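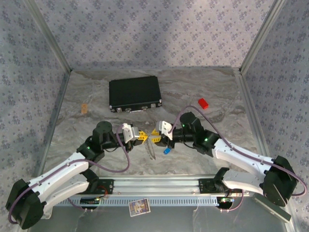

Two-arm cell: arms line up at the sides but miss each other in the middle

Asked January 19, 2020 in Home and Workshop Builds

I'm putting together a two-arm cell in a shared workshop. Both arms bolt to one aluminum rail along the front, with the bases near either end, and they work over a marble-pattern top. Arms are the Caltitz kit, controllers are Taltum, one per arm.

Each arm is fine by itself. I can send the left one to a mark on its own side and it lands within 2 mm every time, and the right is the same. The trouble is handing something across. When both are told to go to the same point near the middle, the fingertips end up 13 mm apart, mostly front to back. It gets worse the further out they reach.

I've re-homed both and swapped the controllers over. The error stayed the same. Is this a calibration thing or did I bolt something down crooked?

3 answers

Answer 1 (accepted)

If it grows with reach, it's an angle. One base is turned slightly on its mounting plate compared to the other. Swapping controllers and seeing no change points the same way.

Don't bother shimming yet. Tape a sheet of paper down in the middle where both arms can get to it and mark 4 points, spread as wide as you can. Touch each point with the left arm and write down what the controller says, then do the same with the right. Fit a rotation and an offset between the two sets and put that in as the base transform for the right arm. Leave the left one alone and treat it as your zero.

Use a pointed tip held in the gripper, and the same one for both arms. The fingers are too wide to touch off with - I lost an evening to that. Measure how far the tip sticks out each time you move it over.

Check the plate bolts first, though. If they're loose you'll be doing all this again next week.

Answer 2

Mine did this and it was the hose. I had the Urkard stuff, fairly stiff, tied down too tight past the elbow, and it pulled the wrist over when the arm was stretched out. Give it a bigger loop and see if the number changes. Takes five minutes.

Answer 3

have you tried the Zavala firmware, it has auto calibrate

Comments on Answer 3

Zavala doesn't run on Taltum boards as far as I know.

ok didn't know that

Comments on Answer 1

Asker here. Bolts were tight. Did the paper method and the right base came out turned by a bit under a degree. With the transform in, the tips meet to within 2 mm across most of the top, a bit more in the far corners. I also let some slack into the right hose and couldn't measure any difference, but I've left it that way.

Good. Redo it if you ever take an arm off the rail.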